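Your questions about the Wemano plaque trail

Last updated 25 March 2026

I get a lot of emails about the plaques (I love it, keep them coming!), and after typing the same answers over and over I figured I'd put them all on one page.

Who runs this site?
Me, mostly. I'm Olesia Pavliuk, and I started photographing the old plaques around Wemano when my knee was bad and I needed an excuse for short walks. Mingxuan Pan looks after the map and fixes whatever I break on it.

How long is the trail?
The full loop is 11 kilometres. If that's more than you fancy, start at the Yatsenko Mill plaque and follow the creek down to the old ferry landing – it's flat, there's shade, and you'll pass some of my favourites on the way.

Can I do it with a pram or a wheelchair?
The creek section, yes. The bit up to Onel Lookout has steps and loose gravel, so I'd leave that one out. You can read the lookout plaque on our map page instead, I typed up the whole thing including the spelling mistake.

Why does the ferry plaque have a different date from the one on your site?
Ah, my most popular question! The plaque gives the year the landing was approved. I use the year the first ferry crossed, which I took from the old harbour ledger. Neither is wrong as such, they're just counting from different things. I've added a note to the entry so people stop thinking I can't read.

I found a plaque you haven't listed. What do you need from me?
A photo taken straight on, the full wording with the line breaks where they fall, and the nearest street corner. Map coordinates are lovely if you have them. Please don't scrub it or chalk over the letters to make them stand out, some of the older bronze marks very easily. Early morning light from the side works a treat.

How do I get a brand new plaque put up?
You'll need permission in writing from whoever owns the wall or the land, and two sources for the facts. Ours have been costing 2,000 dollars each, with the casting done at Fokament. Allow 3 months for the wording alone. Everyone has an opinion about commas.

Is there a printed guide?
There was, and I've run out. I'm hoping to do another once the new colour map is finished.

Can I use your photos?
For school work or a family history, go for it. For anything you're selling, drop me a line first.

Are dogs allowed?
On a lead, yes, all the way round. There's a tap at the mill end but nothing at the lookout, so bring water.

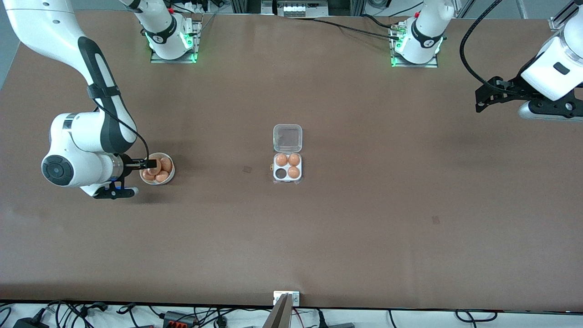
Bowl of eggs and a small open carton on a brown tabletop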